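Search this forum
Enter keywords Go
Print this thread | E-mail this thread

Gaps in herringbone parquet every winter

gikel56
Herringbone floor, glued down, oil finish. Gaps open along the short ends each January and mostly close by summer. Room is heated by radiators. Filler or leave it?
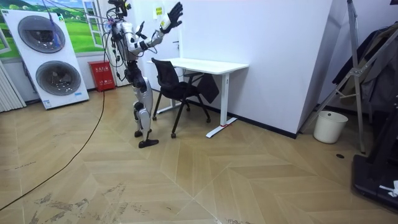
Herringbone parquet, general view toward the back wall.

Indrek Petrauskas
Leave it. Seasonal movement is normal in solid blocks. Filler put in at the dry end of the cycle gets crushed when the wood swells, then falls out. Buy a hygrometer before you buy anything else.

cundcombe_91
Disagree in part. A flexible filler holds if the gap is stable for most of the year. I used the Söderlund one in a hallway and it has lasted 10 winters - the color has drifted a little.

Indrek Petrauskas
A hallway is narrow. Total movement across a full room is larger, so that result doesn't carry over.

gikel56
Posted 15/09/2024
Hygrometer ordered. The other thing I need to sort out is chair wear. Second view, with a black chair on the beige blocks: 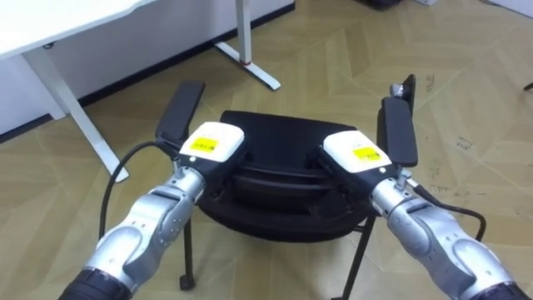
Re: Chair wear on oiled blocks

balutley
Felt pads, replaced often. Grit gets into old felt and it cuts like sandpaper. Spot re-oil any dull patches - no need to sand the whole room.

cundcombe_91
Agree on felt. Test the oil in a corner first.

E-mail this thread | Print this thread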